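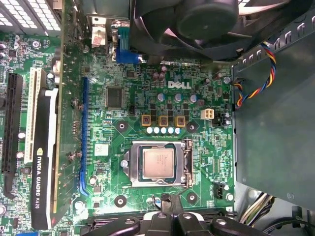
Wrist camera view over the CPU socket, desktop teardown cell.

Products > Research Equipment > Disassembly > Prallavix Teardown Kit

Prallavix Teardown Kit
Method package for robotic disassembly of desktop computers

Most robot demonstrations involve picking up a coloured block and putting it down somewhere else. The Prallavix kit is for labs that have finished with the blocks and would now like to be humbled by an office computer.

It packages the method our group used to study how a robot arm finds, reaches and removes parts inside a desktop case when it has never met that particular case before. You get the planner, the wrist camera mount, the recorded runs and the full results, including the ones we would have liked to leave in a drawer.

The idea in short

A desktop computer is a box full of things that were put in by hand in a sensible order and have to come out in roughly the reverse one. The usual approach is to give the robot a model of each machine and a script. That works until somebody hands it a machine from a different year, at which point the script confidently unscrews the air.

Our method has no script. The planner, called Caren, looks through the wrist camera, proposes a short list of things it might touch next and ranks them by how much each one would free up. It moves to the best candidate, stops above it, looks again and only then commits. We call this second look the hover check. It costs time. It has also saved us a good many capacitors, which stand around a CPU socket like garden ornaments and are just as easy to back over.

A second module, Matei, handles contact. It watches force at the fingers and decides whether a part is held by friction, by a latch or by a screw the planner has forgotten. If it can't decide, it lets go and says so. We spent more effort on the letting go than on anything else in the package.

What we measured

The main study covered 500 removal attempts, each one starting from a fresh view with no stored layout. With the hover check switched on, the arm removed the chosen part without damage in 67 per cent of attempts. We know that 67 is not a number that gets printed on mugs. It is, however, measured on real boards under ordinary room lighting, and failed attempts are counted as failures even when they were interesting.

The parts that gave the most trouble were small connectors with side latches, which look much the same to a camera whether they are latched or not. Cable bundles came next. A twisted bundle of wires has no edges worth trusting, and the planner's early habit was to treat the whole bundle as one solid object and go around it by a very generous margin. The current version goes around it by a slightly less generous margin.

Cooler mounts and socket levers did better than we expected. Metal edges and round pads give the planner something to line up with, and the area tends to repeat itself from one maker to the next.

What's in the kit

Planner and contact modules (Caren and Matei), with source
Wrist camera mount and calibration card
574 recorded runs with camera, force and joint data, failures labelled
The Irska bench plate, a flat base with clamps for holding a case open side up
2 spare sets of fingertip pads
Printed method notes, spiral bound so they lie flat on a bench

The recorded runs include everything from the main study plus the pilot runs from November, when the clamps were still a work in progress and the case occasionally came along for the ride.

What's not in the kit

The arm, the gripper and the computers. Any six-axis arm with a force reading at the wrist should do. As for computers, ask your IT department - they'll be delighted, and you may have trouble making them stop.

Setting up

Bolt the bench plate down, clamp the case with its open side facing up and run the calibration card through the five positions in the notes. Allow a morning. Keep the first session to parts you can see whole from the camera, such as memory or an expansion card, and leave the drive cage for later in the week. Please unplug the machine. The notes say this on every second page, and there was a meeting about it.

Who it's for

Labs working on manipulation, recycling or repair, and teaching groups who want a task that students can't finish by Thursday. It isn't a production system. If you have a warehouse of old desktops and a deadline, a person with a screwdriver will beat it comfortably - ours did, while eating a sandwich.

Version and support

The current release is January 2025. Updates to the planner are free to registered labs, and the data licence covers teaching and published research. Questions about the method go to Gediminas Raudsepp, who wrote most of the hover check and will answer at greater length than you were hoping for.

Contact us | © Prallavix | Back to top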